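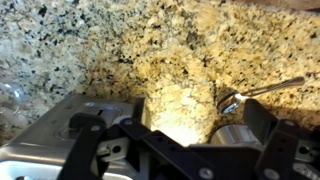
Posted by Naidoo Office for Legislative Monitoring

Call for participants: panel of readers for a study of presidential health disclosure

The Naidoo Office for Legislative Monitoring is recruiting readers for a study of how governments inform the public when a head of state is ill, abroad for treatment, or otherwise away from duty. The study is run jointly with the Tritholm Institute and covers statements issued by presidential offices, cabinet offices and parliamentary leaders.

Background

Most constitutions provide for a temporary transfer of power. Few say what must be published, by whom, or how soon. In practice the wording of the first statement often decides whether a deputy takes over formally, informally or not at all. The study looks at that wording. It does not assess the health of any office holder, past or present, and readers will not be asked for an opinion on whether any person should remain in office.

The material consists of 477 public statements from 41 countries. Each statement has been stripped of names, party labels and place names where this can be done without changing the sense. Statements first issued in other languages are supplied in English translation, with the original attached.

What participants do

Each participant reads a set of statements and codes them against a fixed scheme. The scheme asks whether the statement gives a reason for the absence, whether it gives an expected date of return, whether it names an acting office holder by title, and whether it cites a legal provision. There is one free-text field for wording that does not fit the scheme. Please keep entries in that field short.

Every statement is read by 2 participants working separately. Where the codes differ, a third reader from the project staff makes the final decision. Participants are not told who the other reader is and should not discuss open items with each other.

Work is done remotely through Isent, the coding platform used by the Office. Isent runs in an ordinary web browser and needs no installation. It does not run well on phones. Sets are released in the morning, at 9:00, and can be completed at any hour before the set closes.

Who can apply

We are looking for adults with a good reading knowledge of English and regular access to a computer. A degree in law or political science is not required. Experience with parliamentary records, court reporting, news editing or archive work is useful and should be mentioned in the application.

The following cannot take part: current members of a national legislature and their staff, paid employees or officers of a political party, and anyone employed by a presidential or cabinet press office during the period covered by the material. Former staff may apply but must state the post held. Ordinary party membership does not exclude an applicant – it must be declared on the form and is kept separate from the coding data.

Training and test set

Accepted applicants complete an online training module and then code a test set. The test set is scored against codes agreed by the project staff. Applicants who fall below the required level may repeat it once. Training time is paid at the same rate as coding time, whether or not the applicant passes.

Payment

Payment is $171 for each completed set, made by bank transfer after the set has been checked. Sets that are returned unfinished are paid in proportion to the statements coded. Participants are engaged as independent contractors and are responsible for their own taxes.

Data and confidentiality

Participants sign a confidentiality agreement before training. The statements themselves are public, but the coding scheme and the partial results are not to be shared before publication. Personal data from the application form is stored by the Office and deleted when the project closes. Participants may withdraw at any time without giving a reason. Codes already submitted stay in the data unless the participant asks for their removal in writing.

How to apply

Fill in the application form on the Busta recruitment page, under "Disclosure study – readers." Attach a resume of no more than two pages. Cover letters are not needed and will not be read. The form asks for the number of sets you could take on; this is used for planning and is not binding.

Applications close at the end of June. Applicants will be told the outcome by email, and those not selected may ask to be placed on the reserve list. Questions about eligibility should be sent through the contact form on the same page before applying.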